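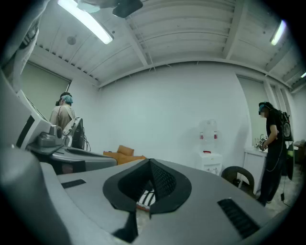
Stornness Open Textbooks
Search this book Go Clear

Chapter 4: Light and Surfaces in the Workroom
By the Rilum course team. Updated July

A workroom is lit by two things: what comes through the windows and what hangs from the ceiling. This chapter deals with both, and with the walls, blinds and ceilings that pass the light on.

White walls send most of the light back into the room. A corrugated ceiling scatters it, and exposed beams break it up again — look for the bands of shade beside them. Fluorescent fittings are usually fixed in long runs, and a person working between two of them may cast a faint shadow on the wall in each direction.

Roller blinds cut glare. A pale green blind tints daylight slightly, which matters if you are matching colours but hardly at all if you are packing or sorting.

In section 4.1 you will draw a ceiling plan at a scale of 1 to 60. Mark each light, vent and smoke detector. Section 4.2 uses the Geva tables, and readings are taken at bench height on a Friday afternoon. Bring a tape measure.

We use cookies to remember your place in the book. Accept Manage settings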